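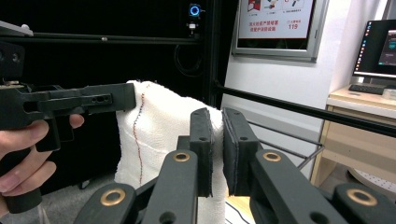

Towel handling in small laundries: speaker notes
Session 2, Mulport meeting, August 14, 2019
Speaker: Hacer Keskin

Slide 1. Title
Give name and the Okach affiliation. Say that the talk covers terry only. Flat linen is in Duygu Tokgöz's session after the break, so send sheet questions there.

Slide 2. Scope
Bath and hand towels, cotton terry, hung or folded after drying. No robes, no bath mats. Mats have a different backing and the edge advice does not carry over.

Slide 3. What terry does
Terry is a base cloth with loops standing out of it, on one face or both. The loops hold air and water. They also hold the cloth to itself, so a towel bunches where a sheet would slide flat. Pause here. Most of the folding problems later in the talk come back to this slide.
Pass the two swatches down the left side of the room. Ask for them back before slide 7.

Slide 4. Hanging
A towel draped over a narrow upright gathers at the top and falls in uneven folds. The bunched part has the least air moving through it and dries last. A towel over a wide bar, one layer on each side, has no bunched part. If the only support is narrow, turn the towel once partway through drying so that a different section sits on top.
Do not give drying times. They depend on the room and someone will argue.

Slide 5. Stitching as a reference line
A white towel has few landmarks. A line of colored thread, such as red and blue, gives the eye something to follow. On a hanging towel the line will waver with the folds even when the sewing is straight. Check straightness on a flat table only.
Use the line for orientation: pick one side of the towel for it and keep it there through the whole stack.

Slide 6. Picking up
Take the towel by an edge, through the full thickness. Pinching the pile alone pulls loops. A pulled loop should be trimmed level with scissors and never tugged.
To find a corner, hold one edge and run the other hand along it until it stops. Shake once. Repeated shaking adds lint to the room and does little for the loops.

Slide 7. Folding
Collect swatches.
Lay flat, smooth from the center out, fold in half lengthwise, then in thirds. Put the folded edge toward the front of the shelf. Gönül Karabulut folds in quarters at the Remer site to suit deeper shelves. Either is acceptable if the whole stock is done one way.
Demonstrate with the bath towel, slowly, then once at normal speed. Skip the hand towel if behind.

Slide 8. Stacking
Limit is 11 bath towels to a stack. Higher stacks lean, and the pile in the bottom towels stays crushed. New towels go in at the bottom and towels for use come off the top.

Slide 9. Inspection
Three checks at the table: loose thread at the seams, pulled loops, thin patches. Hold thin patches up to the light. Probert asked for a printed checklist; Fadime Ertürk has copies by the door.

Slide 10. Questions
Running time is 30 minutes including questions. Likely ones:
Fabric softener: it coats the loops and reduces absorbency. Use less or leave it out.
Ironing terry: no, it flattens the pile.
Gray towels: usually overloading or too much detergent. Refer to Aslı Oral's handout.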